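Search posts, people and tags Go

Sofia Antunes

Posted in: Home & Tidying, Small Spaces, Threads

Right, it's Sunday, I've had two coffees and I'm finally doing the bedroom. Going to post as I go because otherwise I'll sit down at the end of the first drawer and that'll be that until next month. (1)

Background for anyone new: we moved into the Arruda flat in September and the bedroom became the place where everything went that didn't have a place. You could get to the bed. You could mostly get to the window. (2)

Rule for today is that every single thing comes out and goes on the bed, and I can't go to sleep until the bed's clear again. My mum used to do this to me when I was little and I hated it, and now here I am doing it to myself at 37 square metres!! (3)

First thing was the bedding. Stripped the lot, turned the mattress and put the grey fitted sheet on. I do love this sheet but it creases if you so much as look at it. I've stopped ironing it. Life's too short and so are my arms. (4)

Pillows are the green plaid ones, which some of you were very rude about when I bought them. I stand by them. They go with the grey and they don't show mascara. (5)

Wardrobe floor next. Found: one boot, a bag of bags, the iron I told Afonso Marinho we didn't own (sorry Afonso), and a Pimby box that I'd labelled MISC in enormous letters, as if that was going to help anybody. (6)

MISC turned out to be phone chargers, birthday candles, a tape measure and plush vegetables. I'd completely forgotten I'd packed them in there and I was so pleased to see them I stopped for a biscuit. (7)

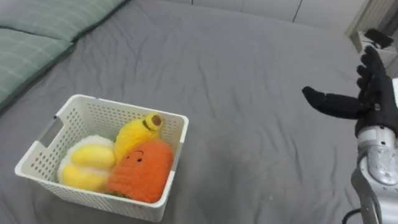
So the soft toys are getting a proper home from now on. They've been in carrier bags, under cushions, down the back of the radiator, and my niece can never find the one she wants, so everything gets tipped out on the floor every time she visits. (8)

The white plastic basket is from a set I had in the bathroom at the old place. It's got holes all over the sides so you can give it a rinse in the shower, and it's shallow, so a four year old can see what's in it without emptying it on my feet. (9)

The carrot has a face. I'd like that noted. It's got a little smile and two dark eyes and I found I couldn't put it in face down, I just couldn't, so the carrot's the right way up and everyone else fits round it. (10)

Banana's at the back. It's knitted and a bit fuzzy and it's my favourite, though I'm not supposed to have one. Then there's the white and yellow one, and we've been arguing for months over what it is. I say it's a fruit with the peel half off. Afonso says sweetcorn. My niece says "egg" and won't be talked out of it. (11)

Someone's asked where the basket's going to live. Bottom shelf of the Fulura unit, I think, next to the picture books. I measured it with my newly discovered tape measure and there's room, as long as I move the jigsaw with the missing corner, and that should've gone in the bin years ago. (12)

And yes, before you all start, I did look at those fabric cubes from Flositeck. 16 euros each! For a cube! I've got perfectly good baskets sitting here doing nothing, so the cubes can wait. (13)

Update on the clothes: 14 things in the charity bag. I wanted to get to 20 but then I started trying stuff on, fatal mistake, and three jumpers crept back into the wardrobe. The mustard one is still on trial. (14)

Chargers: all of them are in a shoebox now, with a bit of tape on each one saying what it's for. Two of them fit nothing we own. I've kept them. Don't write in. (15)

Tip if you're doing this yourself, do the small stuff before lunch. I did the sock drawer at four o'clock and I was pairing navy with black and telling myself it was fine. (16)

Anyway, the window's open, the floor's been hoovered right into the corners, and the candles have gone to the kitchen where candles belong. I've still got to shift the boot. If anyone has ever seen the other one, it's brown, left foot, size 38. (17)

Niece is coming at half five so the basket's about to get its first test. Will report back if the egg survives. (18)

Tagged: bedroom, decluttering, toy storage, baskets, rented flat

Last updated: Sunday, 17:10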